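Storing a bunch of plastic bottles under the sink without them falling over?

Posted by flevo_kitchen
September 2023

Okay, so this is a small problem but it is driving me up the wall. We moved into a rental with a very shallow cabinet under the kitchen sink, and the drain pipe comes straight down the middle of it, so I basically have two narrow slots on either side. I keep my cleaning stuff in there in plastic bottles (dish soap refill, vinegar mix, floor cleaner, the usual), and every single time I reach for the one in back, the ones in front go over like bowling pins. Last week the floor cleaner leaked and I had to pull the shelf liner and scrub the whole cabinet floor, with the cleaner, which I guess was efficient.

I tried a plastic tub first. It works until you need to get the tub past the pipe, and then it doesn't. I also tried a little tension rod with the spray bottles hanging off it by their triggers (saw that everywhere) but half my bottles have plain screw caps, so no luck there.

Now I'm thinking about a mesh basket, the kind you'd use for pens or bathroom stuff. Before I go buy a bunch of them, does anyone keep bottles in one? Do they tip the basket over? And is metal mesh going to rust on me down there? The cabinet gets a bit damp in winter. I can't drill into anything, the lease is strict about it.
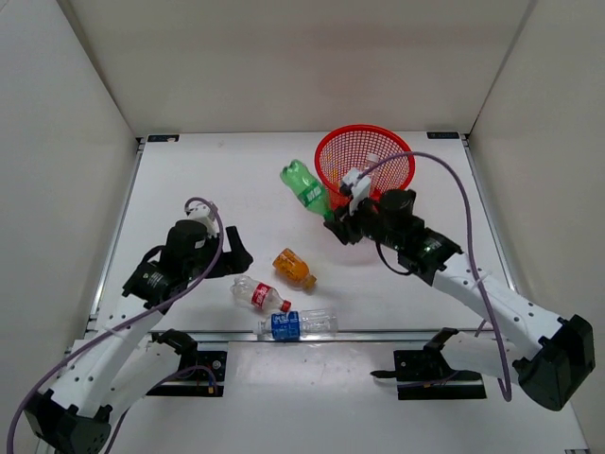 Measure the slot before you buy anything, and measure it with the door closed, or really with the door hinge in mind. I learned this with a set of Lavico baskets that fit my cabinet beautifully right up until I tried to shut it. Then get your bottles out on a table with the basket next to them, same as the red mesh one with the four bottles up there, and do a trial load before anything goes back under the sink. You'll see right away if the tall ones want to lean. If they do, put them in first, up against the back, and let the short fat ones hold them in place.

About the rust (I have strong feelings on this!): it depends completely on the coating. I had one cheap coated basket that was fine for a couple of years and then got a chip on the bottom corner, and from there it left orange marks on everything. The one I have now sits on a cut piece of rubbery drawer liner so the bottom never touches the wet. Run your thumb along the rim in the store, and if you feel bare wire ends, leave it there.

As for tipping, mine never has, but I fill it evenly. One big heavy jug on one side and nothing on the other and it'll go when you pull it. I'd also put the thing you use every day closest to the door. Sounds obvious, I know, and I still had the silver polish in front for months.

Oh, and wipe the necks of the bottles before you put them away. Most of what I used to call leaks was just drips from sloppy pouring.

Ronaldo Tolentino

Agree with most of that, but I'd skip mesh for anything with bleach in it. If it drips, it goes straight through onto the cabinet floor. I use a solid bin for the nasty stuff and mesh for the rest.

Also, how wide is your slot? Mine is 200 mm on one side and 300 on the other, because the pipe isn't really in the middle, and I wasted money on a matching pair before I noticed. Two different sizes was the answer for me. The narrow one is a Himau letter tray turned sideways, of all things, and it slides in and out great.

radulovic_fan

just get fewer bottles lol. i got rid of everything except dish soap and one all purpose and it all fits next to the pipe, no basket. took me 15 minutes

pinecone88

Thank you all, this helped a lot! I went and measured and you're right, my two sides aren't the same either. The left one is wider by the width of my hand, and I had never noticed in all this time. So I'm going to do one basket on the left and leave the right side for sponges and trash bags.

I did the trial load on the kitchen table last night using a shoebox, just to see, and the vinegar bottle is way too tall to sit up front because the lip of the cabinet catches it when I tilt it out. It's going in back, lying-down bottles are not happening again. The bleach is moving to the laundry shelf. I'll put some liner down first and come back to this in December, when the cabinet gets damp, to say if there's any rust.

flevo_kitchen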